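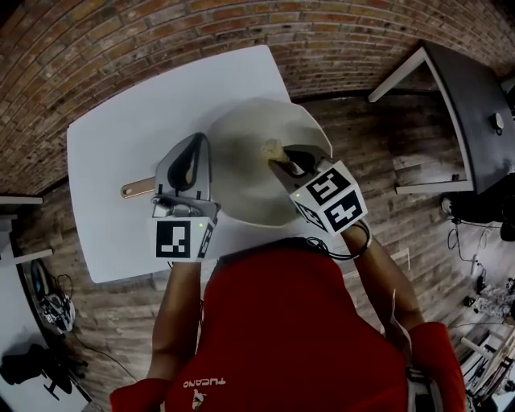 Teodoro Montes replied:
Before you open the gripper again, please check the cable. I read your log and I do not believe the jaw motor is bad. A bad motor does not fail only when the arm is stretched forward.

ralton_user9 wrote:
Thank you for the quick answer. To repeat the problem for the others: we record bowl tasks with two hand-held grippers. In the middle of a pick the right one stops reporting its jaw width. The value stays at 684 and the jaws still move by hand, so the operator notices nothing. We lost 112 recordings in May like this. The status light stays green the whole time.

kestrel_m wrote:
Same fault at our place, and it was not the cable. We changed it two times. For us it was crumbs in the jaw slide. With bread or dough you get small pieces in there and the sensor wheel sticks.

Teodoro Montes replied:
Crumbs would make the jaw stiff also. He says it moves normally.

kestrel_m wrote:
Ours moved normally too. The wheel is separate from the jaw on the older Ornico units. Take off the side plate and look, it is 4 screws.

ralton_user9 wrote:
I took off the plate this morning. There was some flour inside, but the wheel turns freely. Then I bent the cable near the elbow while my colleague watched the numbers, and the value froze at once. So I think Teodoro is right, at least for our unit. I ordered a new cable from Gallagher.

pia.lind wrote:
What worries me more is the green light. It should not be green when the data is dead. Inura support told me it only shows power, but the manual says "ready". I would stop recording until there is a check in the software.

kestrel_m wrote:
Stopping everything is too much in my opinion. Open and close the jaws fully before each recording and look at the number.

pia.lind wrote:
That does not help when it fails in the middle of the pick, as in his case.

ralton_user9 wrote:
I added a small check now - if the width does not change for 9 seconds, the laptop beeps. It beeps also when a person only waits, so it needs more work. I will write again when the cable is here.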